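Teaching Lab Bench Kits: Frequently Asked Questions

Canlow Community Science Lab
Last updated 13th October

These are the questions we get most often from members and visiting teachers about the liquid handling bench. If yours is missing, write to Ermira Petkov at the front desk or leave a note in the bench book.

Getting started

Do I need training before I use the micropipettes?
Yes. Everyone does the short bench induction first, including people who use pipettes at work. It takes 29 minutes if nobody is late. Babar Chaudhry runs it in Room 2 and signs your card at the end. Cards from the old Platis course are still accepted.

Can I use the transfer pipettes without the induction?
Yes. The plastic bulb pipettes are open to all members and to school groups. You still need eye protection and closed shoes.

What does a kit include?
One micropipette on its stand, a box of tips, transfer pipettes in a rack, a beaker and a glass tube. Dyes, buffers and anything else you want to measure are requested separately on the Kuster form.

Can I book more than one kit?
A school group can book up to 19. Single members get one kit per session. Groups should send numbers ahead of time, and a change on the day may mean sharing.

The micropipette and stand

Where does the micropipette go when I'm not holding it?
Back on the stand, every time. It hangs from the blue bar with the tip end pointing down. Please don't lay it flat on the bench, even for a moment. If there is liquid in the tip it can run back into the barrel, and then the pipette has to be taken apart and cleaned.
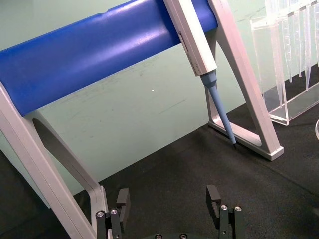
Make sure it is properly seated before you let go. Give it a light tug. The stand should have both legs flat on the mat or cloth, well away from the bench edge. If it rocks, move it – don't fold paper under the foot.

Can I leave a tip on while the pipette is hanging up?
Between two steps of the same procedure, yes. At the end of your session, no. Eject the used tip into the tip bin, then hang the pipette up bare.

The plunger has two stops. Which one do I use?
Press to the first stop before you put the tip in the liquid, then release slowly to draw up. To dispense, press to the first stop, wait a second, then go on to the second stop to clear what is left. If you draw up from the second stop you will get too much. This is the most common mistake on the bench.

What volume should I start with?
For practice we suggest 500 microliters of water, if the range printed on your pipette allows it. Never turn the dial past the range marked on the body. If the dial feels stiff, stop and ask.

My pipette drips. Is it broken?
Usually the tip is loose. Eject it, put on a fresh one and press down firmly. Don't hammer the pipette into the tip box. If it still drips with a new tip, put a red tag on it and swap it at the desk. Babar checks tagged pipettes before the next session.

Tips and transfer pipettes

Do I keep the tip box lid open while I work?
Keep it closed and open it only to load a tip. Dust gets in quickly, and an open box is easy to knock over with a sleeve.

Some boxes have tape on them. Can I write on it?
Yes, in pencil or lab marker. Put your initials and what you used the tips for. Please don't write on the plastic itself.

How do I put the transfer pipettes back in the rack?
Bulb up, stem down. Clean ones only. A pipette that has been in anything other than water goes in the waste tub, since we don't wash them.

When should I use a transfer pipette instead of the micropipette?
When the exact amount doesn't matter. Adding a few drops of dye, topping up a beaker and moving water between tubes are all fine with a bulb pipette. If your worksheet gives a volume in microliters, use the micropipette.

Setting out and clearing the bench

Is there a standard layout?
There is, and we ask you to keep to it so the next person can find things. Pipette stand on the left, transfer pipette rack beside it, tip box to the right and toward the back, beaker in the middle where you can reach it without crossing over anything. 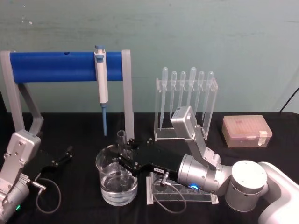 Left-handed users may mirror the whole layout. Put it back the usual way before you leave.

How full should the beaker be?
Half full is plenty for practice. A full beaker spills as soon as a tube goes into it. Use the deionized water from the Atport dispenser by the door, not the tap.

Can I leave the glass tube standing in the beaker?
While you are working, yes. When you finish, lift it out, empty it and stand it in the drying rack. Tubes left in beakers overnight are how we lost several in August.

What do I do about spills on the black cloth?
Water can be blotted with a paper towel. For anything else, stop, tell the desk and leave the cloth where it is. Cloths are changed between groups.

How do I clean the acrylic racks?
Warm water, a drop of dish soap and a soft cloth. No alcohol or acetone – both can craze clear acrylic, and the damage doesn't polish out.

Do I have to sign anything when I leave?
Sign the bench book with your kit number and note anything that is missing or damaged. There is no charge for ordinary breakages. Broken glass goes in the sharps box, and the desk will give you a brush and pan.

Can I borrow a kit to take home or to my school?
The transfer pipettes and racks can go out on loan through Ermira. Micropipettes stay in the building.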